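4.2 The bed as a laundry surface

Most advice on doing laundry at home takes it for granted that the bed is the right place to sort and fold. It is the largest flat surface most people own, it sits at a workable height, and it has to be cleared before anyone can sleep in it. The last point is the one advice writers like best. The Cledel guide calls it "the deadline you lie down on" and builds a whole weekly routine around it. We went into this part of the study ready to accept the argument and came out with doubts about nearly all of it.

Our material is the set of laundry diaries described in Section 3, kept by 11 households in the Guerra and Polledetti buildings. The diaries hold 214 entries in which washed items were put down on some surface before being put away. People wrote down the surface, the kind of items, and what was still there when they went to bed. They did not record how long anything took. We asked them not to, having seen in the pilot that the times were filled in from memory afterward and were always suspiciously round.

Three claims need to be kept apart. The first is that a bed gives you room. The second is that it gives you a good surface to fold on. The third is that it makes you finish. Earlier writing tends to run these together, so that support for the first gets counted as support for the rest.

The first claim we can grant. A made bed will take a full load spread out in a single layer, and hardly any kitchen table in our households would. Even here there is a catch. The room is only available when the bed is made, and several diaries mention making the bed in order to do the laundry, a job the guides leave out of their tally.

The second claim is much weaker. A duvet gives under the hand. A shirt laid on it takes on whatever shape is underneath, and pressing a fold flat pushes the filling to one side and brings it up somewhere else. A sheet pulled over a mattress does better but still has some slack in it. Figure 3 shows a bed with laundry on it. In the first photograph the cover is a rumpled white duvet with a crumpled blue cloth bunched on it, and in the second the pale cover lies smoother, with shallow wrinkles and a little bunching along the wall. Readers can judge for themselves which they would pick for folding a dress shirt. We would pick neither, and we would go to the kitchen.

Figure 3. A bed considered as a surface for sorting and folding.

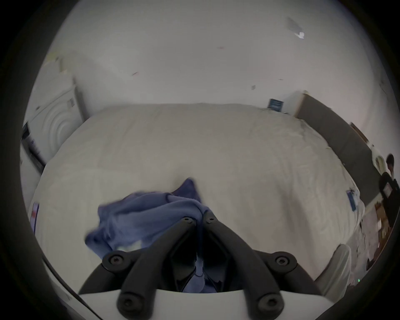
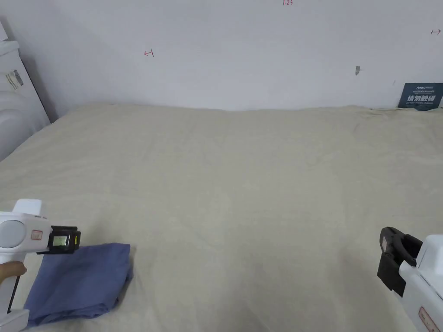 Does folding on a bed make people more likely to put their laundry away the same day?

Our diaries give no good reason to think so. Items left on a bed did leave the bed by night, but the entries often say they went to a chair, a basket, or the floor, and an item on a chair has not been put away.

This matters for how the third claim has been tested in the past. The usual check is whether the bed is clear at bedtime. By that test the bed wins easily, and it could hardly do otherwise, given that people need to sleep. A fair test would follow the item to its drawer. We found 7 households where the phrase "moved to chair" or something close to it turned up often enough that one of us, Fatima Nwosu, began using it as a code of its own. Folded stacks moved this way tended to come back as unfolded ones. One diary keeper wrote that she had folded the same towels on two evenings and was "not going to do it a third time, they can live on the chair."

The supporters of the bed have a reply, and we should give it its due. They would say that the chair is the problem, and that a household with a bed and no chair would put things away. Perhaps. We had no household of that kind, and we doubt there are many. We also note that a rule which works only after removing the furniture people like to own is not much of a rule.

A related claim concerns distance. The Flanik layout places the washer in the bedroom, right beside the bed, so that a load can go from one to the other in a single step. The idea has obvious appeal in a small apartment. But carrying the basket was rarely what our diary keepers complained about. They complained about socks, about fitted sheets, and about deciding whether a thing worn once belonged with the clean clothes. None of that gets easier when the washer is closer. We suspect the layout saves a short walk and gains a noisy bedroom, though our data cannot settle the matter and we would not want to be quoted as if it did.

There are limits on what we can say. The households volunteered, and people who agree to keep a laundry diary are probably tidier than their neighbors or would like to be. The two authors did not agree on everything either. Hauwa Adebisi reads the entries on bedding more kindly than we have put it here. Large flat items such as duvet covers and bath sheets do seem to be easier to handle on a bed than on a table, where the ends hang off and drag. We accept this for large items. It is a long way from a general case for the bed, and most of a week's wash is small.

We return to tables and ironing boards in Section 4.3, where the evidence is thinner still.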